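Rechercher une discussion, un mot-clé... OK

Globe en liège, lot en inox et petit bazar : comment organiser une table en pin contre un mur ?

Publié en avril par pin_et_pagaille

Bonjour à toutes et à tous !

Je viens de m'installer à Flismont dans un deux-pièces loué par Prorent, et je suis ravie de l'appartement (un mur entier libre dans la pièce principale, je n'avais jamais eu ça !). Contre ce mur j'ai mis ma table en pin, celle avec les gros nœuds sombres que j'adore. Elle fait 58 cm de profondeur, donc on pourrait croire qu'il y a de la place pour tout. Eh bien non, en quelques soirées elle a attiré tout ce qui n'avait pas encore trouvé son coin.

Pour le moment j'y ai mon globe en liège perché sur le lot resté dans son carton, un pot en treillis avec mes crayons et pinceaux noirs, les friandises du chat, la grande bouteille d'eau, un pot noir tout simple et son petit compagnon blanc cassé qui roule dès qu'on touche à la table. Le globe, j'y tiens énormément, et je trouve qu'en hauteur il est splendide. On tombe pile sur l'Australie en entrant !
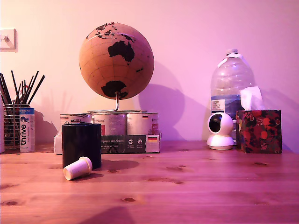

Est-ce qu'un globe en liège supporte d'être nettoyé à l'eau ?
Un chiffon doux à peine humide suffit, passé sans frotter sur les parties imprimées, et pour la poussière de tous les jours un pinceau souple fait très bien l'affaire.

Voilà, ça c'est réglé, j'avais cherché longtemps avant de trouver, je le laisse dans mon message pour celles et ceux qui ont le même. Ce que je cherche maintenant, c'est une organisation qui tienne. J'aimerais pouvoir dessiner sur cette table le soir, donc garder l'avant libre, et ne pas tout déménager chaque fois que j'ai envie de sortir une feuille. J'ai une étagère de 49 cm de large qui attend d'être fixée (Prorent autorise les trous, youpi) et 3 bacs vides dans le couloir. Par contre je voudrais garder au moins quelques jolies choses en vue, une table toute nue me donne le cafard.

Par quoi commenceriez-vous ? Et le globe, vous le mettriez où ? Merci d'avance, je suis preneuse de toutes les idées, même farfelues !

bois_de_bout
Quelle chouette table ! J'ai presque la même depuis des années et je ne m'en lasse pas, le pin prend une couleur de miel magnifique avec le temps.

Pour répondre dans l'ordre, je commencerais par tout enlever. Vraiment tout, sur le lit ou par terre, et un bon coup de chiffon sur le plateau. Ensuite je ne remettrais que ce qui sert à dessiner, c'est-à-dire le pot à crayons et rien d'autre, et je vivrais comme ça deux ou trois soirs. On voit très vite ce qui manque et surtout ce qui ne manque pas du tout.

Les friandises du chat partent là où mange le chat. Dans un placard fermé si le tien est aussi malin que le mien, qui ouvre les boîtes en carton avec les dents. La bouteille, je la garderais dans la pièce mais par terre à côté du pied de table, ou sur un tabouret. Une grande bouteille renversée sur du papier à dessin, j'ai donné, plus jamais !

Pour le globe, attention à la hauteur. Son pied est plat et pas bien large, et je le préfère posé sur une surface d'un seul tenant. Des dessus de boîtes ou de couvercles côte à côte, ça fait une assise avec des creux, et il suffit que quelqu'un tire une chaise un peu fort. Une planchette de pin coupée à la dimension, poncée, un peu de cire (j'utilise celle de chez Meléndez, elle sent divinement bon) et tu as un petit socle qui va avec la table. Ça coûte trois fois rien et c'est un bricolage de dimanche pluvieux très agréable.

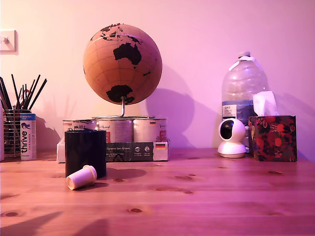
Autre chose sur le socle, colle dessous quatre pastilles de feutre. Le pin est tendre, il marque au moindre frottement, et les pieds métalliques laissent parfois un cerne gris qui part mal. Si tu en as déjà un, papier de verre très fin dans le sens du fil, par petites touches, puis cire. Ne ponce surtout pas uniquement la tache en rond, tu te retrouverais avec une cuvette claire au milieu du plateau (c'est du vécu, j'ai fini par poncer toute la table !).

Les petites pièces qui roulent, bouchons, embouts et compagnie, je les mets dans un récipient avec un rebord. Tu as déjà un pot noir, sers-t'en ! Et si tu ne sais plus à quoi va la petite pièce claire, garde-la un mois au fond du pot avant de décider.

Pour l'étagère, monte-la assez haut pour pouvoir te pencher sur ton dessin sans te cogner le front. Chez moi il y a 40 cm entre le plateau et le dessous de la planche, et c'est confortable même avec une lampe. Mesure assise, avec ta vraie chaise, le crayon à la main. Et regarde où tombe l'interrupteur avant de tracer quoi que ce soit !

Bon rangement, et montre-nous le résultat !

tiroir_du_milieu
mets tout dans les bacs et n'en parlons plus :) moi j'ai fait ça en arrivant, j'ai rouvert le dernier l'été d'après

plus sérieusement le carton, tu le gardes tant que tu n'as pas déballé, ça protège les bords. après à plat sous le lit

cannelle_et_casseroles
Bonsoir ! Je me permets d'ajouter mon grain de sel côté cuisine, parce que l'inox c'est un peu ma passion.

Un lot dans son carton mérite mieux que de servir d'estrade ! Quand tu le déballeras, lave tout à l'eau chaude avec un peu de liquide vaisselle avant la première cuisson, rince, et essuie tout de suite avec un torchon sec pour éviter les traces de calcaire. Les étiquettes collées sur le métal partent bien si on les réchauffe un peu au sèche-cheveux, on tire doucement depuis un coin, et s'il reste de la colle un peu d'huile de cuisine sur un essuie-tout, on laisse dix minutes, et hop !

Ensuite range les plus petites pièces dans les grandes avec un torchon plié entre chaque, et les couvercles à part, debout, dans un range-assiettes. J'ai trouvé le mien chez Brerard au rayon vaisselle, il tient dans un placard étroit et depuis je ne cherche plus jamais un couvercle. Si ton placard est petit, mets les couvercles à l'envers sur les casseroles, ça permet d'en empiler d'autres dessus.

Une chose par contre, ne laisse pas les étiquettes passer au feu « pour voir » si elles se décollent. L'odeur reste dans la cuisine pendant des jours !

pin_et_pagaille
Oh merci merci merci, vous êtes formidables ! L'idée du socle en pin me plaît tellement que j'ai déjà repéré une chute de planche au magasin de bricolage. Et je n'avais jamais pensé aux couvercles à l'envers, c'est tout bête !

Et côté inox, cannelle_et_casseroles, dis-moi ce que tu rangerais dans quoi. Il y a une pièce haute et étroite avec un couvercle en verre bombé et je me demande si elle ne serait pas mieux sur le plan de travail, pour les spaghettis.

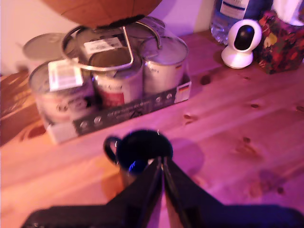 Le lot en inox dans son carton, avec la caméra blanche à droite.

Pour la petite pièce qui roule, elle aura droit à son mois de réflexion au fond du pot noir. Et les friandises déménagent dans le placard de l'entrée dès ce soir, le chat n'est pas au courant !

cannelle_et_casseroles
La haute pour les spaghettis, oui oui oui ! Et les asperges, en avril c'est le moment. Tu les mets debout, les pointes vers le haut, un fond d'eau salée et le couvercle par-dessus. La plus large, garde-la en bas du placard, toutes les autres viendront dedans si les anses le permettent. Essaie à vide avant de mettre les torchons.

Dernière mise à jour : avril, 21 h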